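Section 8: Laying Out Your Sorting Table

Now that your Filtitz label printer is plugged in and talking to the tablet (well done, that's the fiddly part!), it's time to give your incoming goods somewhere sensible to land. The Filtitz software likes to know which square of the table each item is waiting in, so you'll be making a simple grid. Take your time over this one. A good grid will serve you for years, and a crooked one is perfectly fine too, as long as you can tell one square from the next.

You will need painter's tape, a tape measure, a marker, and a basket or tray for small items.

1. Clear the table and wipe it down. Let it dry completely before you go near it with the tape.

2. Cover the top with paper if you'd like to protect the finish. Pull it snug and fasten it underneath, where your sleeves won't catch.

3. Run your long strips of tape first, then the ones going across. Press each strip down with your thumb as you go, working from the middle out toward the ends.

Note: Squares 8 inches across suit most gift shops and thrift stores. If you handle lampshades or framed prints, go bigger.

4. Set out your basket for buttons, keys, jewelry and all those other little things that love to roll away.

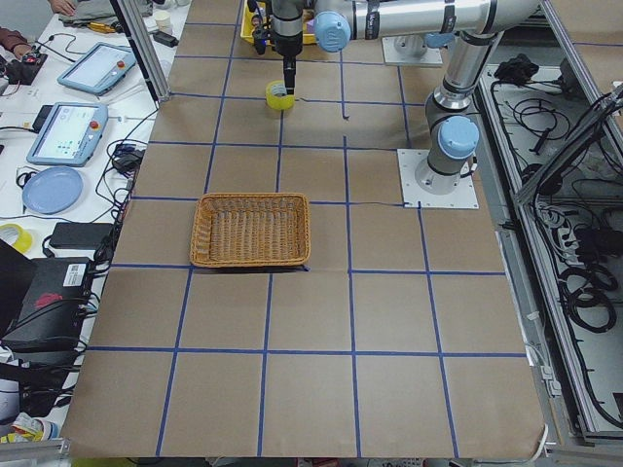
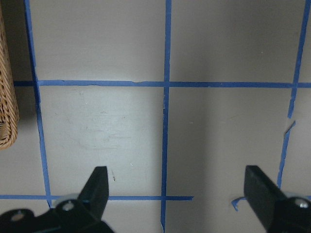

Blue tape for the grid, and a woven wicker basket.

5. On the tablet, open Settings, then Table, and tap New Layout. Type in your rows and columns and give the table a name you'll remember (Marjorie Birkett at our Billinbridge shop calls hers "Gurkex," and we've stopped asking).

6. Print one test label. If the square on the label matches the square on your table, tap Keep. If it doesn't, tap Flip and print another.

Caution: Don't leave tape on bare varnish for more than 20 days. Peel it back slowly, at a low angle, and lay fresh strips.

If the tablet shows code 3181, your layout hasn't been saved. Go back to step 5 and try again, and remember to tap Keep before you close the lid.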